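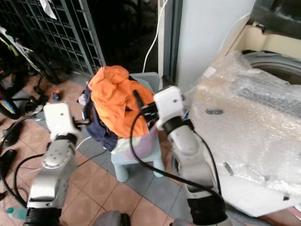 Perguntas que me fazem toda semana sobre lavar e guardar roupa

Juntei nesta página as dúvidas que mais chegam na caixa de mensagens do blog. Vou mexendo nas respostas quando aprendo coisa nova (ou quando alguém me corrige, o que acontece bastante!).

Preciso mesmo separar por cor?

Precisa, mas menos do que a minha avó separava. Eu faço dois montes: claras e o resto. A exceção é peça nova de cor forte — laranja, vermelho, azul-marinho, jeans escuro — que nas primeiras lavagens vai sozinha ou com outras parecidas. Já perdi uma toalha branca linda por preguiça de fazer isso e até hoje me dói.

Como sei se uma peça solta tinta?

Molhe um cantinho escondido, tipo a barra por dentro, e aperte com um pano branco por um minuto. Se o pano saiu manchado, lave separado. Se saiu limpo, pode ir com as outras sem medo.

Vinagre fixa a cor?

Olha, eu jurava que sim e escrevi isso aqui no blog anos atrás. A Begoñe Robles, leitora antiga que trabalhou com tingimento, me mandou um e-mail enorme explicando que na roupa comprada pronta o vinagre faz pouco ou nada pela cor. Parei de usar para isso. E nunca, nunca misture vinagre com água sanitária, porque o gás que sai é tóxico de verdade.

Quanto sabão eu coloco?

Menos do que você está colocando, aposto! Siga o rótulo e comece pela medida menor. Sabão demais deixa a roupa dura, com aquele toque meio ceroso, e ainda gruda na máquina. Se as suas toalhas pararam de secar direito, faça um ciclo só com água e veja quanta espuma aparece.

Posso deixar a roupa lavada dentro da máquina até o dia seguinte?

Pode, mas vai feder. No inverno eu arrisco umas horinhas, em dezembro nem pensar. Se esqueceu e já pegou cheiro, lave de novo, não adianta perfumar por cima.

E a roupa que usei uma vez e não está suja?

Ah, a famosa roupa da cadeira. Aqui em casa ela existe e eu já fiz as pazes com isso. O que funcionou foi pôr ganchos atrás da porta do quarto para calça e casaco, e tudo que encosta na axila vai direto para o cesto. Quando os ganchos enchem, é hora de decidir: armário ou lavagem.

Dobrar ou enrolar?

Camiseta eu dobro em pé, na gaveta, para enxergar todas. Calça de moletom eu enrolo. Malha de lã sempre dobrada, porque no cabide o ombro estica e não volta. Camisa e vestido, cabide. Lençol de elástico eu faço uma bola e enfio dentro da fronha — me julguem.

Como tirar mancha de gordura de blusa colorida?

Detergente de louça neutro direto na mancha, com a peça ainda seca, e uns minutos de paciência. Esfregue de leve com o dedo, enxágue com água morna (confira a etiqueta antes) e só ponha para secar depois que a mancha sumiu. O calor da secadora ou do ferro fixa a gordura e aí complica muito.

Secar no sol desbota?

Desbota, sim, principalmente as cores vivas e as escuras. Eu viro tudo do avesso e penduro na sombra com vento. As brancas vão para o sol sem cerimônia.

Meia sem par, o que eu faço?

Tenho uma caixinha só para as solteiras. Se em dois meses o par não apareceu, vira pano de tirar pó.

Você responde dúvida por e-mail?

Respondo, só que demoro. Escreva no assunto de que tecido é a peça e o que diz a etiqueta, que isso me poupa uma mensagem de volta. Se for mancha, conte também o que você já passou em cima!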